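Re: [bondlow-hall] Storage charges from May

2025-05-06

> Can someone confirm what we pay for the two lockers at Joleck? The invoice says 892 and I had 700 written down.

Both figures are right. 700 is the rent for the year and 892 is the total once insurance and the key deposit are added. The deposit comes back when we hand over the keys.

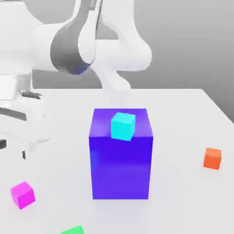

**Bondlow Hall Users' Group, Stores and Bookings**

Please move anything marked Wundow out of locker 2 by the end of May. The folding chairs stay where they are. Locker 4 has space at the back, but keep the door side clear for the trolley.

The side gate code has changed. Reply to me off list if you need it.

Stores and Bookings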